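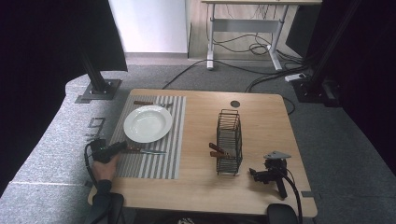

Placemat setting

A placemat setting is an arrangement of tableware for one diner laid on an individual mat, with the rest of the tabletop left uncovered. It is used for everyday meals in homes, boarding houses and small restaurants, and differs from a setting laid on a full tablecloth mainly in that each mat marks the limits of one diner's place. The plate, the flatware and sometimes a napkin are placed on or directly beside the mat. Serving dishes, bread boards and flatware holders stand on the bare table.

Contents
1 The mat
2 Plate
3 Flatware
4 Laying and clearing
5 Regional practice
6 Care of the table

The mat

Most placemats are rectangular. Oval and round forms are common on pedestal tables, where the corners of a rectangular mat would overhang the edge. Materials include cotton, linen, coated yarn, cork, straw and felt. Woven mats in a plain or basket weave are popular for family use. Narrow stripes in a light color against gray or brown are among the oldest patterns still in production; they are made by changing the color of the warp at regular intervals and need no printing.

The mat is generally laid with its long side parallel to the edge of the table. Turned the other way, it leaves more room between neighboring diners and allows flatware to be laid above and below the plate. This second placement is often seen on narrow tables. The Serby household manual, a trade guide for boarding house staff, calls it the "deep lay" and recommends it wherever a place is less than 27 inches wide.

Plate

The plate is centered between the two sides of the mat. A dinner plate is nearly flat, while a soup or pasta plate has a broad rim around a sunken well. The rimmed soup plate is frequently used alone in informal settings, serving for stews, noodles and dishes with sauce. White glazed porcelain is the usual choice on a patterned mat.

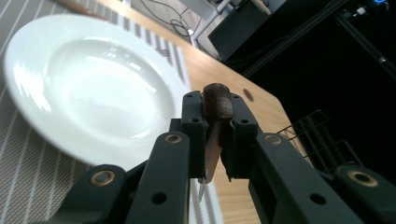 Wide-rimmed plate on a striped placemat, with a knife held point down.

The rim should stay clear of the edge of the mat where the width allows it. A plate that rests partly on the mat and partly on the tabletop may rock when food is cut, particularly on thick felt or cork.

Flatware

In the standard arrangement, forks are placed to the left of the plate and knives to the right, with the cutting edge facing the plate. Spoons lie outside the knives. Dessert pieces may be set horizontally above the plate, the fork with its handle to the left and the spoon with its handle to the right. Informal settings depart from this order freely. A knife and fork may both be laid above the plate, or a single knife may be set across the lower part of the mat.

Wooden-handled flatware is associated with informal tables. The Osness pattern, sold in sets since March 1998, pairs stainless blades with brown handles and is typical of the type. Its catalog of 379 pieces also includes wire baskets for holding flatware upright on the table. 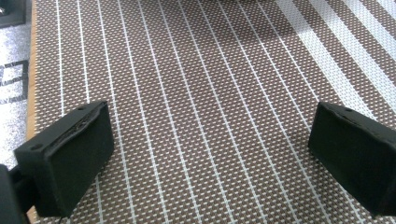
Mats of open or textured weave grip the flatware better than smooth ones, but the tines of a fork can catch in loose yarn. For this reason flatware is lifted into position and set down flat; it is not slid across the weave.

Laying and clearing

Mats are laid first and aligned with one another along the table. Plates follow, and flatware is placed last. Knives are handled by the grip. When several places are to be laid, a basket or caddy is kept within reach so that all pieces of one kind can be put out in turn.

Clearing is done in reverse. Flatware and plates are removed to a tray or rack, after which the mats are lifted with the crumbs still on them and shaken out. Woven mats are stored flat or loosely rolled. Folding leaves a crease that can tip a glass.

Regional practice

In the lake towns near Ciltden, the mat is turned over after the main course and used again for coffee. Mats made for this custom are finished alike on both faces. A weaving workshop in Goel produced around 300 of them a year and supplied them in pairs.

Care of the table

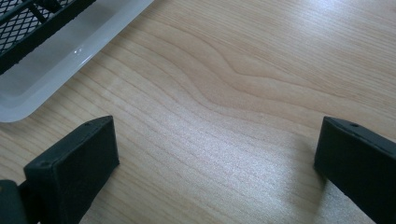 Bare wood between the mats is exposed to water, heat and scratching. Light-colored tops with a clear finish show rings less readily than dark ones, although standing water will mark either. The surface is wiped in the direction of the grain with a damp cloth and then dried. Wet dishes set aside during clearing are best placed on a rack with a tray beneath it to catch drips.

Mats left in one position for long periods can leave a visible outline where the surrounding wood has changed color in daylight. Moving them between meals limits the effect.

See also
Flatware
Table runner
Tablecloth

This page was last edited on September 30, 2015.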